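Brurnis Kitchen Automation Project
Progress report to the Niskanen Fund
Reporting period ending October 21, 2024

1. Status

The project remains within its approved scope. It introduces a robotic arm at the dish return sink of the staff kitchen at the Zimstead site, where bowls are emptied, rinsed and passed on to the dishwasher. Work in this period was carried out in simulation, as set out in the grant agreement, together with a first round of consultation with kitchen staff. No equipment has been installed on site.

2. Work completed

The Plosumon simulation now covers a sink and counter with window, cabinets, faucet and soap dispenser. The principal task under study is the handling of a single bowl in the sink basin. A total of 1,306 simulated runs were logged, of which 1,113 were accepted for analysis. The remainder were set aside owing to a configuration error in the arm's starting position, corrected early in the period.

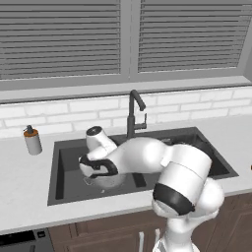

Figure 1. Simulated arm with its gripper at a bowl in the left basin of the sink.

Of the accepted runs, 630 dealt with reaching into the basin and 371 with moving the arm clear of the faucet. The others combined the two. Reaching past the faucet is still the slower part of the task, and the team has asked for a further review of the arm's mounting position before any order is placed.

3. Effects on kitchen staff

Staff on the dish return currently rotate every two hours. Those consulted described the repeated bending and reaching over the sink as the most tiring part of the shift, and most were in favor of handing it over. Two concerns were raised more than once - the loss of hours on the evening shift, and being left to watch a machine in place of doing the work.

Management has confirmed in writing that evening hours will not be reduced during the trial. The draft staffing plan moves one position per shift from the sink to tray assembly, and gives the remaining position authority to stop the arm at any time. Training will take place in paid hours. The plan does not yet say who cleans the arm at closing, and staff representatives have asked that this be settled before training begins.
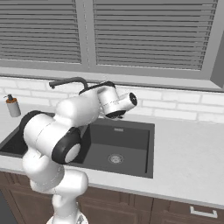 Counter space was a further point of discussion. Staff use the area beside the sink to stack returned dishes and do not wish to lose it to a machine base. The simulated layout therefore places the base at the front of the sink and leaves the counter to one side free. This in turn limits where a person can stand, and an alternative with the base at the end of the counter will be tested next.

4. Budget

Spending is in line with the approved schedule. Savings on software licenses have been held in reserve for training costs, subject to the Fund's consent.

5. Next period

- Complete the mounting position review
- Test the alternative base layout with both basin tasks
- Agree on cleaning duties with staff representatives
- Submit the revised staffing plan to the Fund for comment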